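Projects > Community data > Ilterora > README

# Ilterora: a potluck recipe dataset

Ilterora is a collection of recipes typed up from the newsletter of the Adau Street Supper Club, which has been eating together and arguing about salt for longer than most of its members will admit. The newsletter always had a recipe page. The recipe page was always somebody's best guess at what they had done on the night.

The data was put together by Snædís Blöndal, who also wrote this file and is responsible for its tone.

## What's in it

- `recipes.csv` – one row per recipe, as printed
- `ingredients.csv` – one row per ingredient line, joined on `recipe_id`
- `corrections.csv` – every "last month's recipe should have read" notice, which makes a surprisingly long file
- `scans/` – newsletter pages the text was taken from

## Fields that need explaining

`amount_raw` is the amount exactly as the cook gave it. Values include "enough," "the blue cup," and "less than Pacheco uses." Please don't write to me about these. I have met the blue cup and it doesn't hold what you'd think.

`amount_g` is my conversion to grams, where one could be made with a straight face. Where it couldn't, the field is blank. Blank does not mean zero, as a person who made the Holent bread without any flour can tell you.

`serves` is what the cook claimed. The club's idea of a serving changed sharply after the move to the bigger hall, so treat older values with suspicion. One lentil soup "serves 8, or 3 if it's cold out," and I have kept both numbers in `serves_note`.

`difficulty` runs from 1 to 10 and was assigned by the cooks themselves. Every cook rated their own dishes 7.

## Sample page

The September issue is a good one to start with if you want to see how the text maps to the tables. It has a short recipe, a long one, and a letter of complaint, all on the same page.

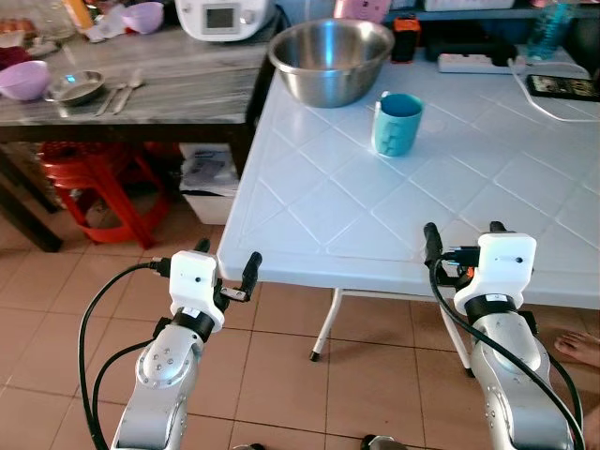
Steel mixing bowl and teal mug on a white folding table, two robotic arms at its near edge

The short recipe is a cucumber salad and parses cleanly. The long one is a plum cake with a story in the middle of step three, and the story has been left in `method_text` where the author put it. If your parser expects every sentence to contain an instruction, it's going to learn a lot about a ferry trip.

The letter of complaint is in `corrections.csv` with type `letter`. It concerns raisins.

## Known problems

Oven temperatures switch between Fahrenheit and Celsius without warning, sometimes in one recipe. I fixed the cases where the wrong reading would give you charcoal. The rest are flagged `temp_unsure`.

Two cooks shared the initials H.P. and weren't speaking, so neither would help me sort out whose stuffed peppers were whose. They are filed under `author_unknown`, to the annoyance of both.

"Onion" and "onions" are separate values. I know.

## Using it

Fine for teaching, text cleanup practice and dinner – in falling order of how well it's been tested. If you publish something with it, name the dataset and the club. Cooks' full names were removed at their request, except for one who asked for hers to be made larger, and CSV files don't do that.

Corrections are welcome through the issue tracker. Include the `recipe_id`, and say whether you cooked the thing or only read it.

Contact: Snædís Blöndal, via the Ilterora issue tracker | © Ilterora contributors | Back to top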